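In praise of the box with a lid

I have become a bore about boxes. Proper ones, with sides you can knock on and a lid that comes down with a small, satisfying clap. When we moved to Hastdale in March I threw out every clear plastic tub we owned (well, gave them away, the charity shop was delighted) and I have been happier in my own house ever since!

The case for the see-through tub is always the same. You can see what's inside, so you don't need a label. Fine. But you can also see what's inside when you are eating your tea, or reading, or trying to have a conversation with your sister, and what's inside is old chargers and half a jigsaw. A shelf of clear tubs is a shelf of mess with corners. I lived with fifteen of them in the old flat and I felt I was being stared at by my own belongings.

A wooden box keeps its mouth shut. It sits there being a box, and gets nicer as it gets knocked about, and you can put a plant on it. Ours came from all over: a couple from the Saturday market in Ostutness, one from a skip, and a long one that used to hold somebody's croquet set and still has the mallet dents. The dearest was 25 pounds and I'd have paid more, though please don't tell the man on the stall.

I do think the sorting should be rough. This is where I part company with the tidy people, the ones with dividers inside their dividers. A box for things with plugs, a box for things you sew with, a box for paper, and then one glorious box for whatever is left over. When I want the tape measure I open the leftover box and have a rummage, and I usually come out with the tape measure and something I'd forgotten I liked. Last week it was a tin whistle. I can't play it, but I've started.

Children take to this straight away, by the way. My nephew, who has never in his life put a sock in a drawer, will post wooden bricks through a hole in a lid until bedtime. Give him an open crate and he tips it over; give him a slot and he works like a bank clerk. I've come round to thinking every home should have at least one box with a slot in the top, for receipts or foreign coins or buttons, because posting a thing is so much more fun than putting it away. And a little open one beside it, for whatever you'll want again in 20 minutes.
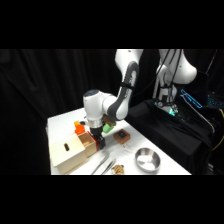
Kong, writing in after my last piece on shelves, thinks I'm being romantic. "Lids are where things go to die," the letter says. "I had a beautiful oak chest and found two winters' worth of gloves at the bottom of it. Now everything I own is in open baskets and I know where my gloves are."

I laughed, and then I went and looked in the croquet box, and there were gloves. So that's one to Kong! But I'd still take a box of lost gloves over a basket of gloves I have to look at in June. The answer is to open the lids more often. On wet Sundays I go round the lot with a mug of tea, lifting each one and having a nose, and it's one of the best hours of my week.

There's a joiner's yard out at Brinum that sells offcuts by the armful. I'm going on Thursday, and I'm taking the big car.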